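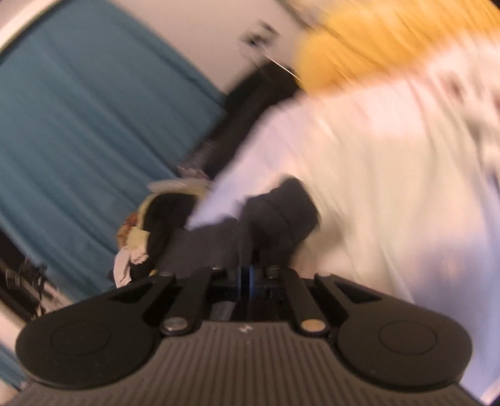 Chapter 4
Does the Wood Matter?

Ask a room of guitar players what makes an instrument sound good and most will say the wood. Ask them how they know and the answers get thin. Someone read it in a catalog, or a teacher told them, or they once played a costly guitar and liked it. Players are on firmer ground when they talk about the room. Sing a loud note at a bare wall, then sing it at a large teal curtain hanging in long, wide folds or at any other wide stretch of fabric, and you don't need a trained ear to notice that cloth soaks up the high end. Few claims about guitar wood can be checked that easily, and this chapter asks what is left of them when we try.

Start with the sales talk. Cedar is "warm," spruce is "bright," rosewood is "rich." These words do some work, but they were around long before anyone tested them, and a buyer who has been told a top is warm tends to hear warmth. Ebenezer Ayaaba, a builder who made 203 guitars before he retired, kept notes on each one. He wrote that two tops cut from the same board often differed more than tops from two kinds of tree. His notes are not a controlled study, and we shouldn't treat them as one. They should still make us slow to believe a label.

Then there is the price. The Elow parlor guitar used in our listening exercises sells for 1195 dollars, and the plain Jonono model beside it for far less. In a blind test run by Seon-mi Yoon, 60 students heard both played behind a screen - same player, same strings, same short piece. Their picks split nearly down the middle. Told the prices, many changed their minds.

None of this proves that wood makes no difference. A test with one player and one piece can miss a lot, and the person holding the guitar feels things a listener can't hear. Thickness, bracing and string age will come up again in Section 4.3, where each gets a test of its own.

Before you read on, write down which wood you think sounds best, and where you got the idea. Keep the page. You will need it for the first exercise.

4.1 What a Top Does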